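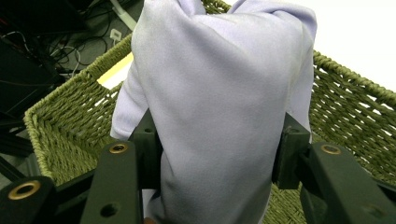 Notebook entry, 11/11/20. Evaluation of the Zurnix hand-held gripper kit, supplied on trial by Brurnunel through its Sirkonport office. Entry by Natalie Holroyd, Nuttall Workshop. Work today was confined to soft goods, the kit having already been assessed on rigid items under a separate entry. The lavender cloth was held between the two jaws over the green woven basket, and the grip drew the fabric into a narrow waist with the material spreading out again below it. Colleagues reviewing this entry should note the long fold along the right edge, which passes behind the right finger. A fold in that position is not under the control of the jaw face and should be recorded as a partial grip on the assessment sheet, even where the cloth is held securely.

Kit as received: one hand tool, one pair of fingers fitted, one spare pair, fasteners, printed guide. Asset label 2912 has been applied to the transport case. The guide gives a clear account of assembly but is silent on the care of the jaw faces. A written query has been sent to the supplier.

Procedure. Each trial consists of taking the cloth from the basket, raising it clear of the rim, holding for a slow count of five, and lowering it again. The operator is not to correct the grip once the jaws are closed. 59 trials were entered before the midday break and the remainder of the planned 99 in the afternoon. Eleven were marked as partial. No trial was abandoned.

Observations.
The brass-rimmed inserts in the fingers were checked at the start and at the close of work. No movement was found.
The colour of the fingers is dark enough that the edge of the jaw is difficult to judge against shadowed fabric. The operator reported slower closing on this account. A strip of pale tape on the outer plate is proposed, subject to the supplier's agreement.
Cable management around the work area is below the standard expected. Loose runs on the floor are to be tied back before the next session.
Operator fatigue was noted after 30 minutes of continuous use. The weight is carried forward of the hand, and a rest between sets is recommended for the balance of the evaluation.

Commercial terms. Brurnunel offers the kit for outright purchase or under a service plan, with replacement fingers included in the latter. The plan would run from March. The workshop has no basis at present for estimating finger wear, and a preference between the two will not be stated until the towelling and knit samples have been tried.

Outstanding: reply on jaw care; approval for tape; second operator to repeat the lavender cloth set without sight of today's results. Spare fingers remain sealed in the case, top shelf, parts cupboard.

N.H.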